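Speaker notes, Ekham toy library session: sorting donated building pieces

Slide 1. Title
Wait for the door to close. Say the talk runs long on sorting and short on cleaning. Cleaning has its own handout.

Slide 2. Where the pieces come from
The Ekham library holds around 3000 loose building pieces. Most arrive in mixed bags, with no box and no instruction sheet. The Premau intake in March was 204 pieces in one bag. Of these, 97 went straight to the general bin. The rest needed a decision.
Define "decision": a piece that a sorter has to pick up a second time.

Slide 3. Sort by form first
Color is the fastest thing to see and the least useful thing to sort by. A borrower looking for a thin plate does not care if it is yellow. Our order is:
height (brick or plate)
footprint
special shapes
color, only if the bin is over half full 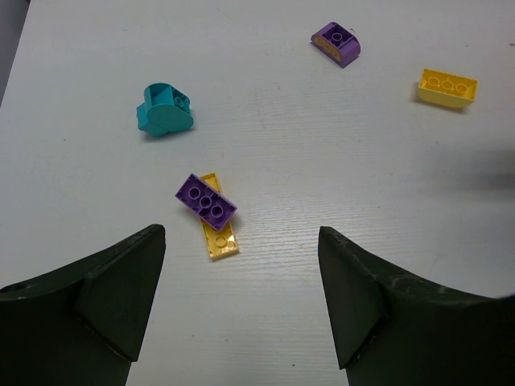 The underside tells you more than the top when pieces come in mixed. Three tubes in a row means a brick one size longer than two tubes in a row. On narrow pieces, look for thin posts in place of tubes. Rims and ribs differ between makers, and so does wall thickness. Pieces that look the same from above may not grip each other.
Pause here. Pass the sample tray around, left side of the room first.

Slide 4. Stacked and crossed pieces
Separate everything before counting. A plate under a brick gets counted as one piece more often than any other error on our sheets. Lay them side by side, same way up. We use studs down for sorting and studs up for storage.
If two plates are stuck flat together, use the separator tool. No teeth, no knives.

Slide 5. Odd shapes
Curved and angular pieces belong to a set more often than plain bricks do. Hold them for one intake cycle before they go to general stock. The Geraghty bins are the shallow ones, labeled H for hold. Seven bins are enough for a library our size.

Slide 6. Things that are not building pieces
Every bag has some. Stacking rings, ring bases, small round toys, parts of a shape sorter. Pull them at the first pass and put them at the back of the table, away from the bricks.

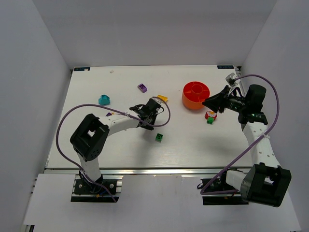

Large items go back first because they hide small ones. A ring base can cover a good number of bricks in a full bag. Check the hollow center as well, and shake it once over the table.
Table surface: white or off-white, matte if you can get it. Dark cloth hides the dark purple and dark green pieces. Keep a clear strip along the near edge so nothing rolls into a lap.

Slide 7. Recording
One line per bag on the Cledus sheet. Enter total pieces, pieces to general, pieces on hold, non-building items. Do not enter color.
Common question: what about chewed pieces? They are counted in the total, then discarded. There is a separate column for them on the new version of the sheet.

Slide 8. Timing
A bag the size of the Premau one takes two people a full morning, cleaning excluded. Three people at one table were slower in our trial. A second table fixes that.

Leave slide 8 up for questions. Handouts are on the chair by the door. Collect the sample tray before the break and check it against the lid.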